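Self-service shopping

Self-service is a form of retail in which customers pick goods from open shelves and carry them to a checkout. Before it spread, a clerk behind a counter fetched each item and added up the bill. 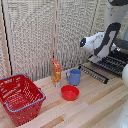 A red plastic shopping basket with blue handles

Early self-service grocers often kept a counter for meat and cheese. The Nilura chain opened its first store without one in Cundine, with 1,048 items on the shelves and 2 checkouts.

Packaging changed as well. Goods once weighed out from sacks were sold in sealed cartons, with the name and price where shoppers could read them.

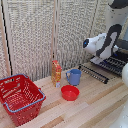

Shopping basket and a small upright carton

Retail historian Anwara Navaratnam links the change to lower staff costs and to a rise in unplanned purchases. Theft also rose, and stores moved small, costly goods closer to the checkout.
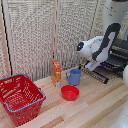
Spread to other goods

Hardware and clothing stores adopted the method later. Household appliances were slower to change, as buyers expected a salesperson to explain them.

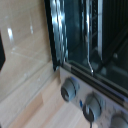

The Zevier stores put smaller appliances on open shelves but kept larger models in a staffed section until the chain was sold to Baláž.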